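Subject: Re: [cindley-makers] Small clear dishes for sorting tiny parts?
Date: 27th June

Oh, I have so many thoughts on this one! I was going to reply off-list and then figured other people might want to chime in too.

> I've been making beaded ornaments for the November fair and I am drowning in
> little bits. Right now everything lives in muffin tins and jar lids, and I
> can't see the sides of what I'm picking up. Somebody at the Omham swap had
> round clear dishes, the science class kind. Are those any good for this, or
> do they just slide all over the table? Also, what do you put under them? My
> table is dark walnut and I lose everything on it.
>
> Still have 12 spare muffin tins if anyone is looking.

Yes, they're good! I switched from jar lids to Petri dishes two winters ago and I'd never go back. The low wall is the best part. You can get your fingers or tweezers in from the side, and if you need to move a whole color out of the way you just slide the dish over and keep going. Mine are the plastic kind with lids, and I stack them 6 high at the end of the night. Any higher and I knock them down with my elbow (ask me how I know).

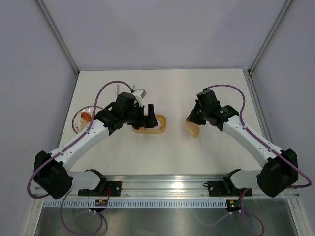 White is what I'd put under them, for sure. I fought with a gray cutting mat for ages before I gave up and bought a plain white shelf board from the Tapia store. A small orange piece in a clear dish on a white top, like the one in the picture, is so easy to find! Same goes for see-through stuff if it has some color to it. That amber frame shows up fine with the white coming through the middle, and I'd bet it would disappear on your walnut. Totally clear beads are still a pain on white, so for those I slip a scrap of navy felt under the dish.

About the sliding: they do, a bit, on anything slick. A square of rubbery shelf liner fixes it. Cut it smaller than the dish so it doesn't catch your sleeve. The felt works for this too, but it grabs every bit of thread in the house and you'll be picking fuzz off it forever.

One thing to watch for is printing on the plastic. Some dishes have markings around the rim, which don't bother me one bit, but I had a batch with a grid printed right across the bottom and I kept trying to pick up the lines. If you're ordering a sleeve of them, check the bottoms first. And don't clean the plastic ones with anything strong. I used nail polish remover on a glue blob and the whole dish went cloudy. Dish soap and an old toothbrush is plenty.

I keep one empty dish by my left hand for rejects, chipped beads and weird shapes and so on. The lumpy ones have turned out to be the best berries for my wreaths, so don't throw yours away!

I finally finished the big Skimel wreath this way, by the way. 828 beads in the outer ring and 3,869 in the whole thing, and I only had to sweep the floor twice. Pattern is in the files section if you want it, but the second page is sideways and I haven't fixed it yet.

And yes please, I'd take two of the muffin tins if they're the shallow ones. For muffins this time.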